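Notes pour l'exposé : collecter des démonstrations de pliage à domicile
Atelier Tulance, Ellville, juillet
Durée prévue : 20 minutes, puis les questions

Diapositive 1. Titre

Bonjour à toutes et à tous. Merci aux organisateurs de l'atelier. Je présente un travail fait avec Hanane El Idrissi, qui a écrit le protocole, et je parle en son nom aussi. Le français n'est pas ma première langue, alors je vais lire quelques passages. Si je vais trop vite, levez la main.

(Dire tout de suite que les questions courtes sont bienvenues pendant l'exposé.)

Diapositive 2. De quoi je parle

Le projet s'appelle Filali. Nous voulons une politique qui plie le linge, apprise par imitation, à partir de gestes humains. Je ne parlerai presque pas du modèle. Je parle de la collecte, c'est-à-dire de la partie qui nous a pris le plus de temps et sur laquelle les articles donnent en général un seul paragraphe.

Nous avons aujourd'hui 1730 épisodes enregistrés. Un épisode, chez nous, c'est un vêtement, du premier contact jusqu'au moment où les doigts de la pince lâchent le tissu pour la dernière fois.

(Répéter la définition. La dernière fois, deux personnes ont compris qu'un épisode était une séance entière.)

Diapositive 3. Pourquoi chez les gens

Nous avons commencé au laboratoire, sur une table grise, avec une lumière fixe. Les données étaient très propres. La politique apprise sur ces données savait plier sur la table grise. Dès que nous avons mis une nappe, elle saisissait le bord de la nappe.

Alors nous avons demandé à des familles de nous recevoir. On plie là où la famille plie d'habitude : le lit, le canapé, parfois le tapis. Nous ne rangeons pas la pièce avant. Hanane a insisté beaucoup sur ce point et je dois reconnaître que j'étais contre au début.

Diapositive 4. Le matériel

Deux pinces à main par opérateur, une pour chaque main. Chaque pince porte sa caméra et son étiquette avec un code et un numéro. Le numéro doit être lu au début de la séance et noté dans la feuille, parce que l'étalonnage est propre à chaque pince. Nous avons perdu une matinée entière pour avoir échangé deux étalonnages.

Préciser : aucun robot n'est présent pendant la collecte. L'opérateur est assis ou debout, comme il veut. La hauteur du point de vue change donc beaucoup d'une séance à l'autre, et c'est voulu.

Diapositive 5. Une séance dans une chambre

(Laisser les deux vues à l'écran, boire un peu d'eau.)

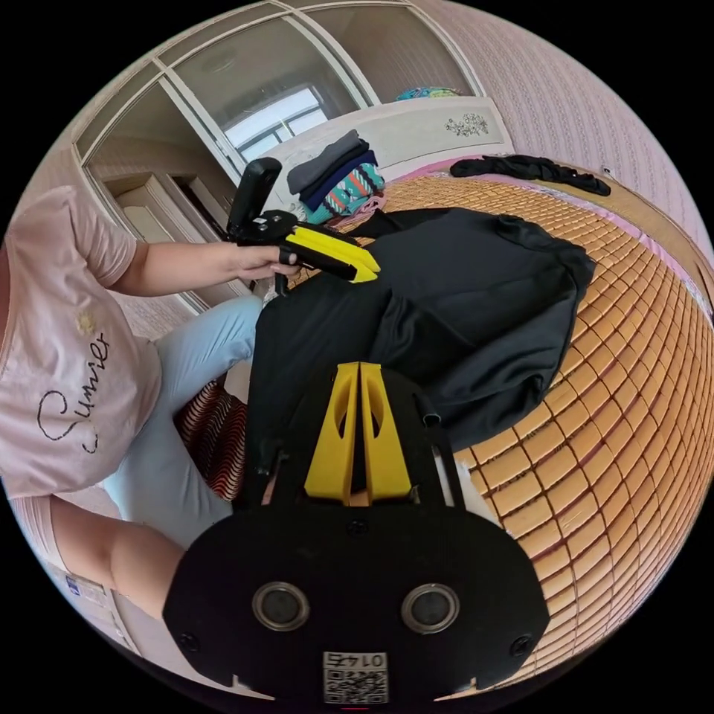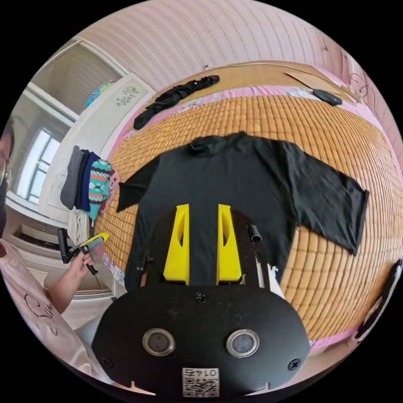
Linge noir sur natte de bambou, vu depuis les pinces.

Diapositive 6. Le problème du tissu sombre

Le noir est le cas le plus difficile pour nous. Les plis internes disparaissent, l'exposition automatique monte, et le fond devient trop clair, surtout s'il y a une fenêtre. Sur un T-shirt à plat, on voit encore le col et les manches. Sur un vêtement en tas, même un annotateur humain hésite. Amr Morsy a relu 361 épisodes de linge sombre, et dans une partie de ces épisodes il n'a pas pu dire quelle manche était saisie sans revenir en arrière dans la vidéo.

Nous avons essayé trois choses. Une lampe d'appoint : refusée par les familles, et elle fait des reflets. L'exposition bloquée au début de l'épisode : mieux, nous l'avons gardée. Enfin, demander à l'opérateur de faire une courte pause au-dessus du vêtement avant la première prise, les doigts ouverts. C'est très simple et c'est ce qui a aidé le plus.

(Si on me demande des chiffres par couleur : ils ne sont pas prêts, le dire franchement.)

Diapositive 7. Les consignes données à l'opérateur

Lire lentement, elles sont reprises telles quelles du protocole :

Étaler le vêtement sans chercher la perfection.
Garder les deux pinces dans le champ l'une de l'autre quand c'est possible.
Ne pas lisser avec le poignet ou l'avant-bras.
En cas d'erreur, continuer et corriger avec les pinces.
Poser le vêtement plié sur la pile, lâcher, reculer.

La troisième consigne est la plus souvent oubliée. Tout le monde lisse avec l'avant-bras, moi aussi. Le robot n'a pas cet avant-bras, donc l'épisode est à jeter.

La quatrième a provoqué une discussion. Au début nous supprimions les épisodes avec erreur. Nous les gardons maintenant avec une marque, car la politique a besoin de voir comment on récupère une manche retournée.

Diapositive 8. Ce que nous rejetons

Nous rejetons les épisodes où le suivi de position a sauté, ceux où un visage reste visible et où la personne n'a pas donné son accord, et ceux où une pince a été posée au milieu du geste. Le tri est fait avec Zendora, notre outil interne de relecture. Il propose les coupures, une personne valide. Nous avons voulu automatiser cette validation en entier et nous sommes revenus en arrière au bout de 2 semaines.

Parler ici de l'accord des familles : il est signé avant la séance, et il peut être retiré après. Une famille l'a retiré. Nous avons supprimé tous ses épisodes, y compris dans les copies d'entraînement, ce qui a demandé de relancer un apprentissage déjà bien avancé.

Diapositive 9. La fatigue

Je n'avais pas prévu ce sujet. Après quelques dizaines de minutes, les gestes deviennent plus courts et les pinces plus inclinées. Les vêtements pliés en fin de séance ne ressemblent plus à ceux du début. Nous mettons maintenant une pause obligatoire et nous mélangeons l'ordre des types de vêtements. Sinon, comme les pantalons venaient toujours à la fin, le modèle apprenait à plier les pantalons comme une personne fatiguée.

(Ici, les gens rient en général. Attendre.)

Diapositive 10. Ce qui reste ouvert

Les draps : ils sont trop grands pour un seul opérateur, et nous n'avons pas de bon format pour synchroniser quatre pinces.
Les chaussettes : la prise marche, mais l'appariement demande de se souvenir, et nos épisodes sont trop courts pour cela.
La pile elle-même, qui s'écroule sur les surfaces molles. Je serais content d'entendre ceux qui ont travaillé sur un matelas.

Diapositive 11. Remerciements et contact

Remercier Hanane, Amr et les familles d'Ellville. Le protocole sera distribué sur papier à la sortie, une page recto verso. Demander de me signaler les fautes de français dans la version imprimée.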